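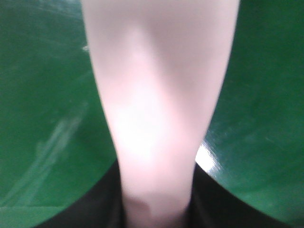

How often does the round table on the Norkora cell need a cleanup? Every Sunday on my schedule, plus whenever one of the arms drops something it shouldn't.

I took over the cell in December, and I've gotten oddly fond of it. Brush on one arm, dustpan on the other, and I do the fussy bits by hand later (the collar in the middle mostly, with its bearings).
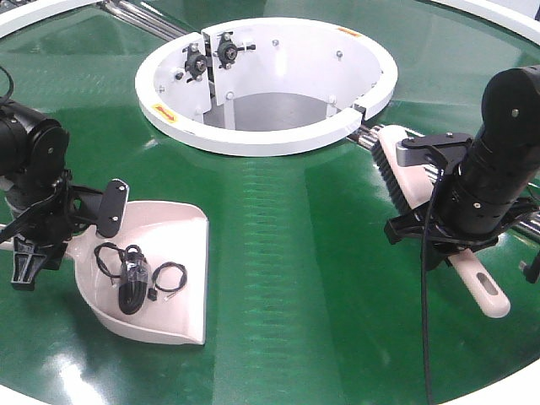
Cables go first, always. Ketill Kjærgaard once let a short one ride around near the rods and spent 4 hours getting it back out – so now anything with a connector on it comes off before I touch a wrench!

After that I go over the bolts on the inner wall, then wipe the rods with a dry cloth.
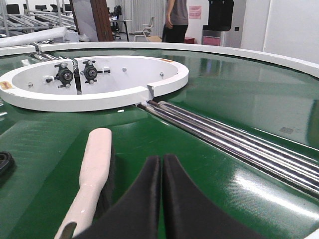 Spray cleaner stays in the cupboard, please. It leaves streaks on the green and Védís Lykkegaard had to redo the whole top last time.

Last job is the fingers. I check the pads and the little plate screws, and write the hours in the log. We were at 317 when I signed off.
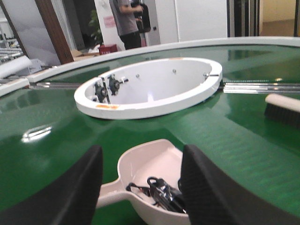
Spare pads are in drawer 16, next to the Pridetti fuses. Take the last pair and you owe Maja Wysocka a note – she does the ordering for Vilville.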